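Hi from Terthorpe! You asked for a shorter update this time, so I'll try - no promises.

July was our busiest month yet at the seed library. We lent out 306 packets, which is 64 more than in June, and most of them were beans and late squash. The Gruleo grant paid for the second cabinet and for postage, and I've still got a bit left for labels (the old ones peel off as soon as the weather gets sticky, so I'm switching). 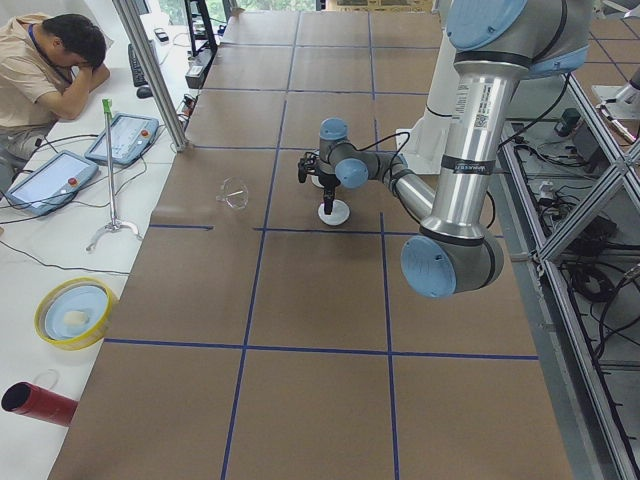 Returns are the weak spot. Only 14 borrowers have brought seed back so far, though it's early and the tomatoes aren't even ripe yet. I'm going to mail a reminder card in September with drying tips on it, and I'd like to print the tips in Vietnamese too. The Lương garden has asked for that twice now, and they grow more than anybody!

The Plestorano plot is behind. Slugs got the first lettuce and we replanted 30 seedlings, all from our own stock. I moved the pole beans closer to the fence and they look much happier.

One ask: could the fall payment come before the garlic order goes in? I can cover it myself for a couple of weeks if not, but it'd be tight. Receipts are in the usual folder.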